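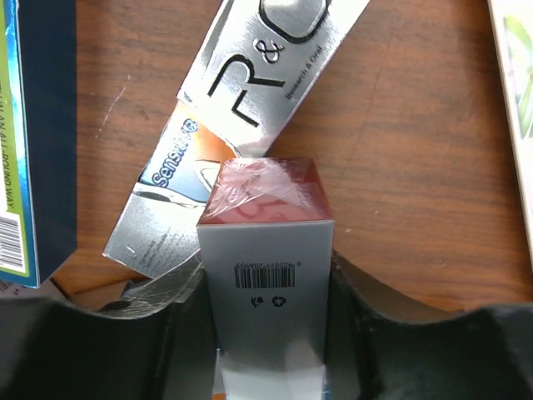 Sorting and putting away small packages

Sorting and putting away small packages is a household and shop-floor chore often used to judge how far general-purpose robots have come. It covers unpacking shopping, filling a bathroom cabinet, restocking a chemist's shelf and clearing a table of mixed cartons. The chore is regularly described as nearly solved. The evidence for this is thin.

The task

Goods of this kind vary more in surface than in shape. A carton with crinkled clear film over its top, held upright between two gripper fingers, may share a table with a silver toothbrush packet that throws back bright reflections. Shine of this sort can upset depth cameras, and film can slide over the card beneath it. Barcodes help only when they face a reader, and a carton picked up the wrong way round has to be turned before it can be shelved.

Picking up a single box is the easy part. A useful machine must also choose which item to take first, leave its neighbours standing, and notice when it has dropped something.

Claims and results

The Pivard arm was announced as able to clear a family's shopping without help. In a trial run by the engineer Celeste Maldonado, it was given 1,000 packages and shelved 65 per cent of them the right way up. Its makers called this a success. Maldonado's report pointed out that a shop assistant with the same record would not be kept on, and that staff had stepped in whenever the arm stopped.

The Zoëga system did better with plain cartons but was shown only 9 kinds of product, all set well apart. Mallimis has released films of its machine at work, three of them speeded up, and has not published its failures.

Cost and usefulness

Supporters argue that a slow robot could work overnight. This assumes that it can be left alone, which none of the trials above has shown. The Pretanano pilot, often cited in favour, kept a person beside each machine throughout.

See also: Bin picking; Shelf stacking; Domestic robot

Categories: Household chores | Robot handling | Disputed claims in automation

Contact us | Text may be reused with credit | Back to top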